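4. 場面の検査と計画器の接続

4.1 検査を計画器の手前に置く理由

前節で述べたとおり、Plarnlowの探索部は、与えられた衝突形状と把持候補が正しいことを前提に動く。この前提が崩れたときの壊れ方は実に多彩である。初期状態ですでに指と物体が食い込んでいれば探索は最初の節点で終わり、記録には「解なし」とだけ残る。物体が天板に沈んでいれば、持ち上げた瞬間に物理エンジンが大きな反発力を返し、計画としては正しい軌道が実行時の失敗に数えられる。筆者らは開発の初期、こうした失敗をすべて探索部の責任と考え、展開順序の重みを何週間も調整していた。振り返ると、あの期間に直した箇所の多くは直さなくてよかった。

そこで本研究では、場面を生成するCaltineと計画器Plarnlowの間に、検査層Kiを挟む構成をとった。Kiは場面を受け取り、計画を始めてよいかどうか、よくないなら何が原因かを型付きの値で返す小さなプログラムである。入れてみると、計画器の開発が驚くほど速くなった。探索部が失敗したとき、その失敗は本当に探索部の失敗だと信じてよい。この安心感は数字にしにくいが、本論文で最も伝えたいことのひとつである。

4.2 Kiの検査項目

Kiの検査は、安いものから順に実行される。最初は幾何だけを見る静的検査で、物体どうし、物体と家具、アームの各リンクと周囲の貫入量を求める。次が静定検査で、アームを固定したまま物理を短時間進め、各物体の姿勢変化を調べる。最後が到達検査で、把持候補ごとに逆運動学を解き、関節限界と自己干渉を確かめる。

静的検査では、貫入の有無だけを返しても役に立たない。場面には意図された接触がたくさん含まれているからである。椀に立てかけた匙、重ねた皿、毛布の上に置いた道具。これらは接触していて当然で、むしろ離れていたら不自然である。Kiでは接触の対ごとに「支持」「寄りかかり」「収容」「不明」の札を付け、不明の対だけを貫入の候補として扱うことにした。札は接触点の法線と物体の重心の位置関係から自動で決まる。Caltineが配置のときに書き出す意図の記録とも照合し、食い違えば警告を出す。

札の判定で特に面白かったのは寄りかかりである。細長い物体が容器の縁に触れているとき、接触点は少なく、法線は縁の丸みに敏感に左右される。衝突形状を凸分割した容器では、縁が多角形に近似され、法線が隣の面のものへ飛ぶことがある。初版のKiはこの飛びに振り回され、同じ配置を回転させただけで札が変わった。改訂版では接触点のまわりの小さな領域で法線を平均し、その分散も一緒に保存する。分散が大きい対は札を確定せず、静定検査の結果を待って決める。単純な変更だが、札の再現性は見違えるほどよくなった。

静定検査にも工夫がいる。物理を進めれば、丸い物体はわずかに転がり、積んだ物体はわずかに沈む。姿勢変化に一律のしきい値を置くと、無害な沈み込みまで落としてしまう。Kiは並進と回転を分けて評価し、回転については物体の対称軸まわりの成分を除く。椀や輪のような回転体では、軸まわりに回っても把持候補は実質的に変わらないからである。一方、柄のある物体では軸の向きそのものが把持の可否を決めるため、同じ扱いはできない。対称性の情報は物体モデルの側に持たせ、検査の側には例外処理を書かない方針とした。

到達検査の設計では、Moataz Helmyの提案により、把持候補の全体を一度に否定しない形式を採用した。候補ごとに、到達可能、関節限界、自己干渉、環境干渉のいずれかを返す。計画器はこの表をそのまま受け取り、到達可能な候補だけから探索の根を張る。環境干渉と判定された候補も捨てずに残しておく。手前の物体をどければ使えるようになる候補が、そこに眠っているためである。

4.3 型付きの失敗

Kiの出力は、Plarnlowの中では探索の手がかりとして働く。たとえば目標物体の把持候補がすべて関節限界で落ちているなら、周囲を片付けても意味がなく、台座の位置を変えるか、物体を別の面へ押して寄せるしかない。すべて環境干渉なら、干渉相手の一覧がそのまま、動かすべき物体の候補になる。記号レベルの計画と幾何レベルの計画をつなぐ部分は、この種の研究でいつも手間のかかるところだが、失敗に型があるだけで接続部のコードがとても素直になる。

実装では、失敗の型を列挙型として宣言し、計画器の側で全種を網羅していなければ静的解析が警告するようにした。検査項目を増やすたびに、計画器のどこを直すべきかが編集画面に並ぶ。地味な仕掛けだが、筆者らはこれがとても気に入っている。Clerktonの計算機群で夜間に回す回帰試験も同じ列挙型を集計の軸に使っており、昨日と今日の差分を型ごとに眺められる。環境干渉が急に増えた朝は、まず物体モデルの更新履歴を見ればよい。

型付きの失敗には副産物もあった。場面生成の側が、自分の癖を知るようになったのである。Caltineは当初、家具を置いてから小物を撒き、最後にアームを挿入していた。この順では、アームの台座が家具のそばに押し込まれ、肩の可動域が削られる場面が目立った。Kiの集計で自己干渉と環境干渉が台座付近に偏っているのを見つけ、Yuk-lan Liaoが配置の順序を改め、台座の周囲に先に余白を確保するようにした。検査層を作ったつもりが、生成器のデバッガも手に入ったわけで、これはうれしい誤算だった。

4.4 場面集合への適用

評価には、Caltineで生成した2283場面を用いた。住居の室内を模した場面で、卓、椅子、棚、寝台などの家具に日用品を散らし、単腕のアームを一台置いたものである。このうち3段の検査をすべて通過したのは1134場面だった。通過率だけを見ると低く感じられるかもしれないが、生成器には意図的に密な配置を許しており、簡単な場面ばかりが残る設定を避けている。

落ちた場面から、さらに52場面を選び、人手で原因を書き起こしてKiの判定と突き合わせた。選び方は無作為とせず、失敗の型が偏らないようにした。したがって、ここでの一致の度合いを集合全体の精度として読むことはできない。目的は、型の定義があいまいな箇所を見つけることにあった。最も議論になったのは、寄りかかりと不明の境界である。書き起こした二人の間でも判断が割れ、そのたびに接触点の法線を表示して話し合った。この議論から、札に確信度を添えるという現在の形式が生まれた。

図3は、検討に用いた室内場面のひとつを描画したものである。木の卓の上にランプ、白い椀、柄の長い道具が置かれ、道具の端は椀の縁に届いている。グリッパは卓の右端の上方にあり、その下に黒い平たい物体がある。こうした配置では、道具と椀の対をどう札付けするかが計画の難しさを大きく左右する。寄りかかりと判定すれば、椀を動かす行為は道具も動かす行為になり、探索は道具を先に扱う枝を作る。不明のままなら、場面は計画器に渡らない。

図3 Caltineによる室内場面の描画例。卓上の小物と単腕アーム。

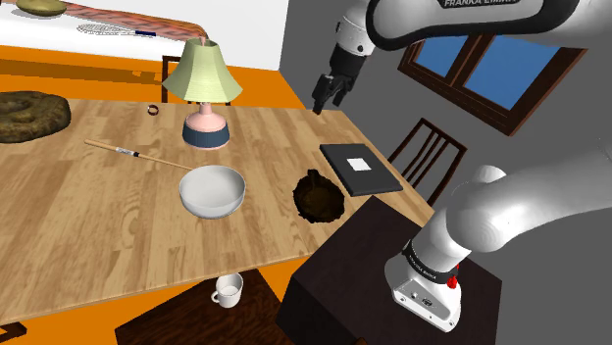 寄りかかりの対を含む問題では、Plarnlowは対の片方だけを動かす行為に条件を課す。支える側を動かす前に、支えられる側を安定な面へ移すか、両者の相対姿勢を保ったまま動かすかのどちらかを選ぶ。後者は単腕では難しい場合が多いものの、押し動かしを許すと意外なほどよく使われる。卓の奥へ椀を少し滑らせるだけで目標物体への経路が開くなら、道具をいったん脇へよける計画より短くて済む。計画器がこの手を自分で見つけてきた晩、開発用の連絡欄はたいへんなにぎわいだった。

押し動かしの評価では、静定検査で使った物理設定をそのまま呼び出している。検査と計画で摩擦や刻み幅が異なると、検査では安定だった対が計画中に崩れ、原因の切り分けがまた難しくなる。設定は一つのファイルにまとめ、そのハッシュ値を検査結果と計画結果の両方に記録した。ハッシュ値の合わない組は集計から自動で外れる。開発中に何度も助けられたので、同様の構成をとる読者にはぜひ試してほしい。

4.5 限界

Kiの検査は、場面の完全な状態が得られることに依存している。シミュレータの中では姿勢も形状も正確に読み出せるが、知覚を通した状態推定ではそうはいかない。特に薄い物体や、ほかの物体の陰になった物体では、推定誤差が貫入の判定に直結する。現在は、姿勢に小さな摂動を加えた複数の場面をKiに通し、札の揺れを見る方法を試している。揺れの大きい対が分かれば、どこをもう一度見るべきかを視点計画に渡すことができる。検査層が知覚への質問を作り出すという構図で、筆者らはこの方向に大きな期待を寄せている。

衝突形状の近似も課題として残る。凸分割は計算が速く、ほとんどの家具では十分だが、取っ手の内側や椅子の背の隙間のような細部がつぶれてしまうことがある。つぶれた隙間は到達検査で環境干渉として報告され、型としては正しくても、原因は場面の配置になく近似の側にある。近似由来の干渉を別の型に分けるべきかどうかは、まだ結論が出ていない。型を増やせば計画器の分岐も増える。Helmyは分けるべきだと主張し、Liaoは形状の解像度を局所的に上げるほうが先だと考えている。両案の試作は同じ回帰試験の上で動いており、計算時間を含めた比較を進めている。

最後に、静定検査の所要時間に触れておく。3段の検査のうち、時間の大半を占めるのはこの段である。場面どうしは独立なので並列化は容易だが、一場面の中での短縮にはまだ余地がある。接触の札が支持だけからなる物体群は早めに打ち切り、寄りかかりを含む群だけを長く進める方式を実装中である。札を先に付けておいたことがここでも効いており、次節の計画実験で用いる打ち切り規則も、この札の上に定義する。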